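Wrist fault mid-stitch, third one since May
Posted by kettle_descaler, Wednesday
2,966 views | 9 comments | 2 min read

Suturing practice on the training rig again. Needle driver on arm 2 stopped answering roll commands with a loop half tightened. Jaws would open and close, wrist wouldn't turn. No alarm for 30 seconds, then fault 61, which the Kuvitz manual describes as "general".

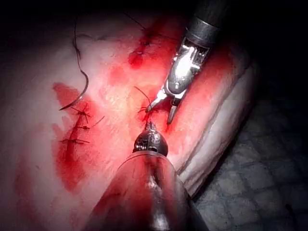 Two instruments over the stitch in progress. Three finished knots to the left.

Log says cable tension was within limits the whole time. The log says that about everything.

Imelda Rivera wrote:
Swap the instrument before you blame the arm. Ours did this when the drive discs weren't seated properly. Take it off, look at the discs, put it back until it clicks. Then put it back again, as the first click is a liar.

plumero_fan wrote:
Disagree. Badly seated discs would take the jaws out as well, and he says those worked. My money's on the roll cable.

Imelda Rivera wrote:
Four discs, one each. You can lose roll and keep grip quite happily. Well, not happily.

kettle_descaler wrote:
Reseated it twice. Worked for an hour, then 61 again. You may each claim half a victory.

Lempi Heinonen wrote:
I'm less bothered by the cable than by the 30 seconds. An arm that ignores you should say so at once. Has anyone reported it, or are we all just power cycling and hoping?

plumero_fan wrote:
Power cycling and hoping is in our written procedure.

Lempi Heinonen wrote:
Please take arm 2 out of use and send Briria the log, fault or no fault in it.

kettle_descaler wrote:
Tagged out this morning. Log sent. Auto reply suggests a restart.

14 shares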